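Folding, by hand

54 shares
7 comments

Buppha Limsakul keeps a spreadsheet of failed trousers. Each row is a recording that her annotation team rejected, and each rejection carries a code: slip, double grasp, lens blocked, early release. The sheet covers one month of work on Kelten, a manipulation policy being trained to sort and stack household clothing. Slip is the most common entry. Lens blocked comes second.

Kelten learns by imitation. The model is given synchronised video and jaw positions and is asked to predict the next short segment of motion. It has no garment model and no rule for what a sleeve is. Everything it knows about cloth comes from demonstrations, and the demonstrations come from people working in ordinary homes with a hand-held gripper.

The homes are organised by Nestport, which schedules visits, trains the operators and checks the files before they leave the building. Its current round covers 38 households. Limsakul, who runs the program, wanted variation in surfaces above all. Early data had been gathered on white laboratory tables, and the policy trained on it performed poorly when moved to a patterned bedspread.

"The table was doing a lot of the work," she says. "It gave the network a clean edge around every object. Take that away and it was grasping at stripes."

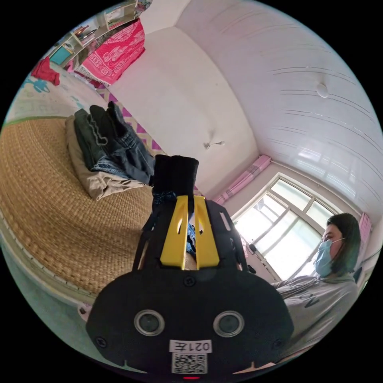

Dark cloth remains the hardest case. A small black item against dark denim offers few visible boundaries, and in a wide-angle view it may occupy only a small part of the picture. Oranuch Phromma, who leads annotation, asks operators to record such items in daylight where possible and to repeat them over both light and dark backgrounds. Exposure is locked at the start of each episode. Leaving it on automatic produced brightness shifts as the gripper turned toward a window, and the model learned to associate the shift with the grasp.

A standard session yields 50 episodes. An episode begins with the jaws open and clear of the cloth and ends when the item has been released and the gripper withdrawn. Operators are told to move at a steady, unhurried pace and to avoid correcting a grasp with the free hand. A failed grasp followed by a clean recovery is kept. Phromma argued for that change in September, on the grounds that a policy trained only on successes has no examples of what to do after a miss.

Not everyone on the project agreed. Chalerm Chantharasri, who maintains the training code, found that recoveries above a certain share made the policy hesitant - it would open and close the jaws over a garment it already held. The two settled on a weighting scheme, in which recovery segments are sampled less often than first attempts. He describes the present value as provisional.

Calibration takes up more of the day than visitors expect. Both lenses are checked against a printed board before the first episode and again after any knock. Files are then passed through Juridine, a review tool that removes faces and household details from the footage before annotation begins. Residents can withdraw a recording at any stage up to training.

The next test is at Hedegaard, a residential care provider that has set aside 2 laundry rooms for trials on a fixed arm. Chantharasri expects socks to go badly.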